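14 September 2023

Bread diary, second week of the new starter

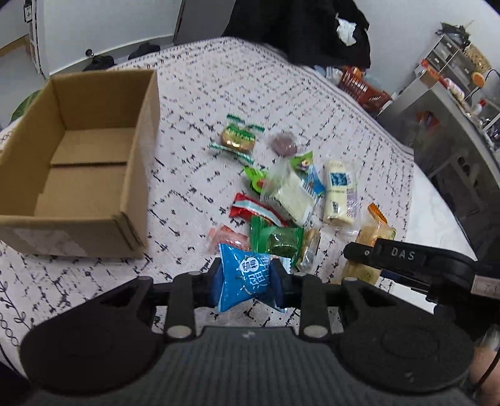 Why does a loaf come out flat when the starter looked so lively? Usually the dough has been left to rise too long, and it has no strength left by the time it meets the oven.

Mine had 6 hours on the worktop, which was far too generous for such a mild day (I was out in the garden with the beans and lost all track of time!). It spread like a puddle when I tipped it out, poor thing, but I baked it anyway and we had it toasted with plum jam, and very nice it was too. Tomorrow I shall give it 90 minutes less and keep it in the cool of the pantry. I've also ordered a bag of the Bruvier rye, and I do hope to have a proper dark loaf on the go by October, when the soups start again.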